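Section 4. Recording two-handed drawer demonstrations

Applies to the Flonura hand-held gripper kit. Last changed 8 Nov 2024 by Paavo Peltonen. The calibration files made before September do not work with this section. Redo Section 3 if yours are older than that.

This section covers one recording session for the drawer task, from laying out the table to copying the files. The training steps are in Section 6.

4.1 What the session is for

The drawer task was chosen for the Kinyua study because the two hands have different jobs. One hand steadies the box or waits near it, and the other moves the drawer. In the study, policies trained on one-handed demonstrations pushed the whole box across the table in most trials. Policies trained on two-handed demonstrations did much better, but only when the set included a fair number of episodes where the operator paused and corrected a bad grip. Please do not throw those episodes out. Mark them as described in 4.5.

The full set for the study is 2,000 accepted episodes. Plan to record 3,000, as a share of them will fail the tracking check.

4.2 Before you start

1. Charge both grippers. The status light on each handle must be green.

2. Wipe the finger pads with a dry cloth. Do not use alcohol. It hardens the pads and changes how they slip.

3. Look at every face of both marker cubes. If a printed face is scratched, lifted at a corner or dirty, replace the whole cube and run the cube check from Section 3 again.

4. Turn on all the room lights and leave them on for the full session. Close the blinds if direct sun reaches the table.

5. Put on the head camera and tighten the strap until it stays put when you nod. You may wear a cap under the strap. Keep the brim out of the view.

6. Open the Drerner recorder on the laptop and choose the profile named drawer_two_hand.

Note: The recorder keeps the last profile used. If another group had the kit before you, check this line twice.

4.3 Laying out the table

1. Place the box flat on the table with the drawer facing the side given on the session sheet. The sheet changes the side every 18 episodes.

2. Put the objects named on the sheet in the drawer. Their exact places do not matter, and they should not be the same each time.

3. Leave ordinary things on the table if they are already there. Lamps, cups and cables are fine as long as they do not block the path of the drawer. The Idley test room has very little on its tables, and models trained only on data from that room did poorly everywhere else.

4. Sit or stand so that the box is in front of you and both grippers can reach it with your elbows bent.

Caution: Keep power cords clear of your arms. A snagged cord can pull a lamp off the table.

4.4 Recording an episode

1. Hold one gripper in each hand with the cubes facing up toward the head camera.

2. Say the episode number out loud. The number is used later to match the sound track to the sheet.

3. Hold both grippers still over the table until you hear the first tone. The recorder uses this time to find the cubes.

4. Bring the fingers to the box. Come in from the two sides if the sheet says "wide" and from the front if it says "narrow."

5. Move the drawer to the position on the sheet (closed, half or open). Use a steady speed. The fastest motion the tracker can follow is well below what feels natural to most people, so slow down if the recorder beeps.
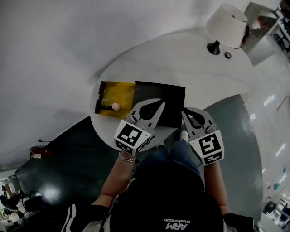
6. If a finger slips, do not stop the recording. Back the gripper away a little, bring it in again and finish the task. These recoveries are worth more to the final model than clean runs.

7. When the drawer is where it should be, lift both grippers away from the box and hold still until the second tone.

8. Look at the laptop. A green bar means both cubes were tracked for enough of the episode. A yellow bar means one of them was lost for a short time. A red bar means the episode must be recorded again.

Note: The most common cause of a yellow bar is one cube passing over the other. Keep your wrists apart when both fingers are near the same corner of the box.

Caution: Do not turn the cubes away from your head to get a better grip. If you need a different angle, move your body.

4.5 Marking episodes

After each green or yellow episode, the recorder asks for one label. Choose from these:

clean: the drawer reached its position on the first try
recovered: a slip or missed grip was corrected during the episode
moved box: the box shifted on the table but the task was finished
failed: the drawer did not reach its position

Use "recovered" even if the slip was small. In the first round of the study, operators left out small slips, and 119 episodes had to be watched again and relabeled by hand.

An episode can carry only one label. If the box moved and you also recovered a grip, choose "recovered" and write "box" in the comment field.

4.6 Breaks and changes of operator

Take a break when the recorder asks for one. Tired operators tend to let the grippers drop between episodes, and the resting pose then drifts over the session.

When a new person takes over, enter the new operator code before anything else. Repeat steps 5 and 6 of 4.2. The head camera sits at a different height on each person, and the recorder needs to measure this again.

4.7 Ending the session

1. Press Finish in the recorder and wait for the file count to appear.

2. Compare the count with the session sheet. Write any difference at the bottom of the sheet.

3. Copy the session folder to the shared drive. Do not rename it.

4. Switch off both grippers and put them back in the case with the fingers closed.

5. Leave the session sheet in the tray by the laptop.

If the copy stops partway, start it again from the beginning. The tool does not resume, and a partial folder will be skipped by the training script with no warning. See Section 5 for the tracking check.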